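Gatus planner: April report to Werner
Prepared by Fadwa Gaber, Worirham

Summary for those reading between meetings: the clearing-up task now runs through the new planner, the perception rewrite is mostly in, and the budget line for compute is as we feared.

Both views come from wrist cameras on the tray-to-rack task, with the red tray on the left and the gray rack on the right.
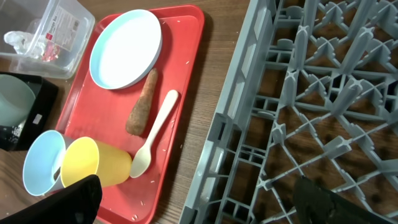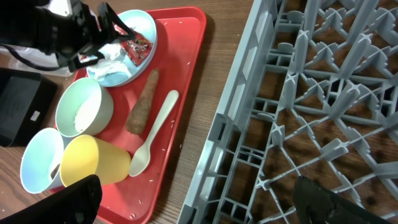

Perception first. We retrained the segmentation model on 3220 labeled wrist views, up from 1203 in the last report. Cups on their sides are handled well. Cups inside other cups are still reported as one ambitious cup. Rice is now its own class, after a month in which the model filed it under "tray texture" and went on with its day.

Planning. The two arms used to wait for each other at the tray like polite people at a door. Weidemann's scheduler hands out the shared space in slots of 400 milliseconds, and the waiting has mostly gone. It did introduce one new deadlock, which we found, fixed and then found again in the simulator, where the fix had not been merged.

Tooling. The replay viewer can step both wrist streams against the planner log. It has 69 open tickets — most of them mine, several of them about the color of the timeline.

Next period we will work on grasp retries and on a stop rule for the planner, which currently believes that no tray is ever finished. We request that the unspent travel money be moved to compute. We did not go anywhere.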